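Bench diary, October, Sandcombe

Back from the Bruminley workshop by four. Writing this up before the log files finish copying. The question for the quarter is unchanged: can a two-armed machine do kitting and small assembly, the sort of chore a new hire at Schwerdtfeger picks up in a morning, and after that the sort of thing found in a kitchen drawer.

Today was all task board. White board on the black table, blue parts, outlines for the targets. Read through the first block of episodes with the force traces alongside. Grasping small parts with a metal hand is still mostly a contact problem. The hand covers the part it is working on, so from the head view the last stretch is close to blind.

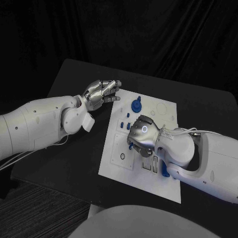
Right hand closed at mid-board, a blue part just showing under the knuckles.

A person does this by feel and doesn't look either. The fingertip signal we have is too coarse to replace that. I want to log it at a higher rate before changing anything in the controller.

The Korkik planner treats the arms as separate jobs with a shared keep-out zone. Safe, and slow. One arm gets the board and the other holds station. For folding a towel or opening a jar that won't do, and I wrote as much in the margin of the plan. Total for the block was 168 episodes, of which 50 are flagged for a second look on timing alone.
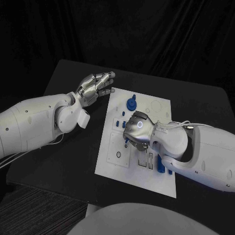
Left hand open over the corner, right fist down on the board.

Board angle matters more than I assumed in the summer. Set square to the base, the reach is comfortable for both arms. Turned, one wrist ends up near its limit and the elbow has to swing out. A shop floor will not present trays squarely, and a kitchen counter certainly won't. Next block should randomize the angle and leave everything else alone.

Storage is at 662 GB. The compressed copy came to 346, which fits on the small drive. Cables on the forearms want a better route before anyone asks for a full wrist rotation.

Provisional answer for the quarterly note: sorting known parts on a known board, yes, with supervision. Unloading a dishwasher, no. I would not put a date on it.
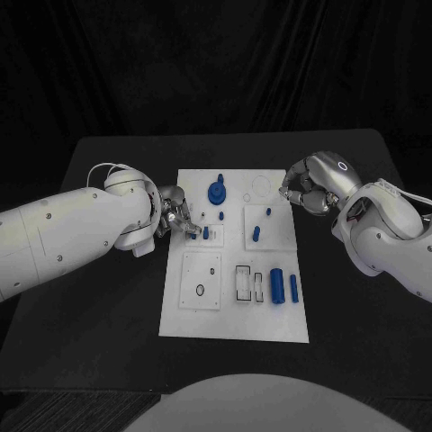

Tomorrow

Randomized board angle, both arms. Raise the fingertip logging rate. Ask Bruminley for the spare cable clips. Recheck the timing flags before the second block starts.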